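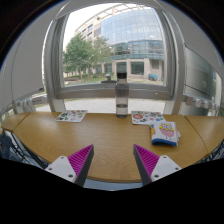 Mitmachen beim offenen Nachmittag: Wir suchen Gäste, die Greifen üben, zuschauen und mitreden

Im Juli öffnen wir bei Ladefoged wieder unsere Türen, und weil uns der letzte offene Nachmittag noch lange beschäftigt hat (im allerbesten Sinne, wir haben wochenlang über die Rückmeldungen gesprochen), möchten wir diesmal mehr Menschen einladen, selbst etwas in die Hand zu nehmen. Wer also schon immer wissen wollte, wie ein Roboter lernt, eine Flasche anzufassen, ohne sie umzuwerfen, oder warum ein Bogen Aufkleber für eine Maschine so viel schwieriger ist als für ein dreijähriges Kind, der ist bei uns herzlich willkommen. Vorkenntnisse braucht es keine. Neugier hilft, und ein bisschen Geduld mit der Technik und mit uns auch.

Worum es geht

Im Projekt Prunitex sammeln wir Greifbewegungen aus ganz gewöhnlichen Alltagssituationen. Dafür führt ein Mensch einen Handgreifer mit zwei Fingern über den Tisch, nimmt Dinge auf, legt sie woanders wieder hin, schiebt etwas zur Seite oder faltet es zusammen. Aus vielen solcher Durchgänge lernt später ein Roboterarm, was er mit ähnlichen Gegenständen anfangen soll. Bisher haben wir 523 Durchgänge beisammen, fast alle von Leuten aus dem eigenen Haus, und man merkt ihnen das an: Wir greifen alle ziemlich ähnlich, vorsichtig und ein wenig umständlich. Deshalb freuen wir uns so sehr über fremde Hände! Linkshänderinnen und Linkshänder, Menschen mit großen oder kleinen Händen, solche, die beherzt zupacken, und solche, die lieber zweimal hinschauen, alle bringen etwas mit, das uns bislang fehlt.

Was Sie bei uns machen

Nach der Begrüßung um 13 Uhr gibt es zuerst eine kleine Vorführung. Der Arm von Drunder, mit dem wir seit dem Frühjahr arbeiten, räumt einen Tisch auf, und zwar mit Bewegungen, die er aus den bisherigen Durchgängen gelernt hat. Manches gelingt ihm sehr schön, bei anderem wird er wahrscheinlich ins Leere fassen, und wir erklären gern, woran das liegt. Fragen dürfen Sie jederzeit dazwischenrufen.

Danach geht es in kleinen Gruppen an die Tische. Sie bekommen eine Einweisung am Handgreifer und probieren ihn erst einmal in aller Ruhe aus. Die meisten brauchen ein paar Minuten, bis sie ein Gefühl dafür haben, wie weit sich die Finger öffnen und wie fest man zudrücken muss. Dann folgen die eigentlichen Aufgaben. Es sind leichte Sachen dabei, eine Trinkflasche aus Kunststoff zum Beispiel, die man greift und ein Stück weiter wieder hinstellt. Kniffliger sind die flachen Dinge: Stickerbögen liegen so dicht auf der Platte, dass man sie kaum unterfahren kann, und weiche Stoffteile (bei uns ist es eines mit einer aufgedruckten Eule, die inzwischen das ganze Team ins Herz geschlossen hat) verziehen sich, sobald man an einer Ecke zupft. Gerade an diesen Stellen wird es für uns spannend, denn dort lassen sich die Leute etwas einfallen.

Pro Person planen wir 40 Minuten am Tisch ein, mit einer Pause nach der Hälfte. Wer früher aufhören möchte, hört früher auf, das ist überhaupt kein Problem. Wer lieber nur zuschaut, darf das ebenfalls, bitte schreiben Sie es uns aber bei der Anmeldung, damit wir die Gruppen passend einteilen können.

Zum Abschluss sitzen wir bei Kaffee und Kuchen zusammen und sprechen über das Erlebte. Was war unbequem? Welche Aufgabe war unklar beschrieben? Wo wünschen Sie sich im eigenen Haushalt einen Roboter, und wo auf gar keinen Fall? Diese Runde ist uns ausgesprochen wichtig, beim letzten Mal haben wir danach zwei Aufgabenblätter komplett neu geschrieben.

Wer teilnehmen kann

Mitmachen können alle ab 16 Jahren, Jugendliche bitte mit einer Einverständniserklärung der Eltern. Sie sollten eine Hand ohne Schmerzen öffnen und schließen und ein leichtes Gerät eine Weile halten können. An den Tischen kann man stehen oder sitzen, und mit dem Rollstuhl kommen Sie an alle Plätze heran. Wenn Sie unsicher sind, ob es für Sie passt, fragen Sie uns einfach vorher, wir finden meistens einen Weg.

Insgesamt haben wir 76 Plätze am Greifer, dazu etwa 100 für Zuschauerinnen und Zuschauer. Sind alle vergeben, führen wir eine Warteliste.

Aufnahmen und Daten

Am Greifer sitzt eine Kamera, die den Tisch und die Umgebung aufzeichnet, außerdem werden die Bewegungen gespeichert. Gesichter werden vor der Auswertung unkenntlich gemacht, Ton nehmen wir nicht auf. Sie erhalten vor Ort ein Informationsblatt und unterschreiben eine Einwilligung, die Sie später widerrufen können. Legen Sie bitte Ringe und Armbänder vor dem Greifen ab und lassen Sie Ausweise oder Briefe in der Tasche.

Was Sie dafür bekommen

Als Dankeschön gibt es einen Gutschein für das Café Flembridge bei uns im Erdgeschoss und, wenn Sie mögen, eine Teilnahmebestätigung. Fahrtkosten mit Bus und Bahn erstatten wir gegen Vorlage der Fahrkarte.

Anmeldung

Eine formlose Nachricht über das Kontaktformular mit dem Betreff „Offener Nachmittag“ genügt. Schreiben Sie uns Ihren Namen, ob Sie mitmachen oder zuschauen möchten, mit welcher Hand Sie üblicherweise greifen und ob Sie jemanden mitbringen. Die Bestätigung mit der genauen Uhrzeit Ihrer Gruppe und der Wegbeschreibung folgt dann per E-Mail. Gegen 18 Uhr sind wir fertig, der Kuchen erfahrungsgemäß etwas früher.

Das Prunitex-Team bei Ladefoged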